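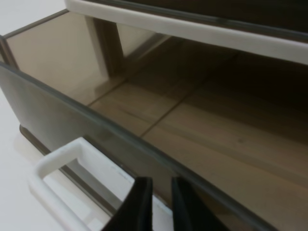

引き出しの課題、手本の収集が始まりました

Zollholmの作業室では、今月から引き出しを開け閉めする課題の手本を集めています。操作する人は離れた机に座り、両手でレバーを持って、ロボットの腕を遠隔で動かします。腕の動き、指の開き具合、手首のカメラの映像が、同時に記録されます。この記録を私たちは「手本」と呼んでいます。

目標は、一つの課題につき手本を200本集めることです。前の課題、つまり布をたたむ作業では900本近くを集めましたが、後で見直すと、動きが速すぎて学習に使いにくいものがかなりありました。今回は本数を少なくして、その代わりに一本一本をゆっくり、同じ調子で行うことにしました。

引き出しは、人間の手には簡単な仕事です。しかし遠隔操作では、力の感じが手に伝わりません。指を前板の縁に寄せる角度が少し違うだけで、引き出しは斜めに動いて途中で止まります。透明感のある茶色の樹脂は、カメラの映像では縁の位置が読みにくいという意見も出ました。操作者の間では、次のやり方が良いとされています。

まず、指を縁の真上まで運び、そこで一度止まります。次に、二本の指の間に縁が入るように、まっすぐ下ろします。引くときは肩の関節を先に動かし、手首の向きは変えません。開いた後は、指をすぐに離さないで、一呼吸待ってから上に抜いてください。

失敗した手本も消さないでください。途中で指が滑った場合は、そのまま続けてやり直し、記録の備考欄に「滑り」と書いてください。Sedeoの学習プログラムでは、やり直しを含む手本を別に扱うことができます。ただし、腕が台にぶつかった場合は、すぐに停止ボタンを押し、その記録は「中止」にしてください。

練習の時間についても質問がありました。初めての方は、記録をしないで20分練習してから始めます。一回の当番で集める手本は12本までです。続けて操作すると、自分では気がつかないうちに動きが雑になります。私も先週、最後の数本を見直して、少し恥ずかしい気持ちになりました。

集めた手本は、Grovhamの計算機へ毎晩送られます。最初の学習結果は12月の号でお知らせする予定です。その後は、引き出しに小さい物を入れて閉める課題に進みます。こちらはAckroydの作業室と分担しますので、両方の部屋で台の高さと照明の位置をそろえる必要があります。測り方の説明書は、今、日本語と英語で準備しています。

操作の当番に参加したい方は、作業室の入口にある予定表に名前を書いてください。左利きの方の手本がまだ足りませんので、特に歓迎いたします。

(2025-10-05 編集係)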